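Open Day at the Prendow Tape Works

May 2024

The Prendow works opens its gates to the public once a year, and 494 of us had signed up for the privilege of seeing how sticky things are made. I have paid more to be less entertained, mostly at the theater.

Our guide was Geum-ok Do, who has the calm of a woman who has been asked every possible question about glue. She led us first past the coating line, a long hall that smells like a new shower curtain. Paper goes in one end at 200 feet a minute and comes out the other end a bit tackier and none the wiser. We were told not to lean on anything. A man in front of me leaned on something.

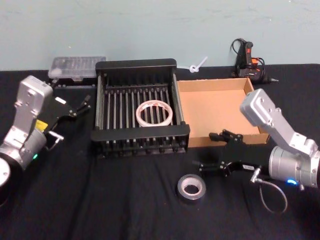

Tape, dish rack and cardboard tray on black cloth.

Then came the slitting room, which was the best part of the tour and also the loudest. A parent roll as wide as a garage door is fed through a row of blades and leaves as dozens of narrow ones. Do shouted the details at us for ten minutes. I caught the word "core" twice and the number 2123, and nodded at both.

Lunch was in the canteen, run by an outfit called Driluretti. The soup was orange. The sandwich had been wrapped by someone with access to a great deal of product, and I ate most of it before the bell rang.

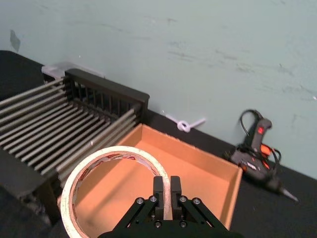

I have painted two apartments and one regrettable hallway, so the afternoon talk on masking tape was aimed squarely at me. Geum-ok Pyo, from the testing side, explained that the stuff is supposed to let go politely, and that mine doesn't because I leave it up until December. She is also firm about storage. Dust gets on the edge of a roll, as on the off-white one gripped by its rim here, and then it travels straight to your baseboards – bag it, she said, and looked at my shoes.

The gift shop takes cards. Parking is free if you can find the Yoon Street entrance, which I did on the way out.

14 shares | 2 comments

Contact us | Back to top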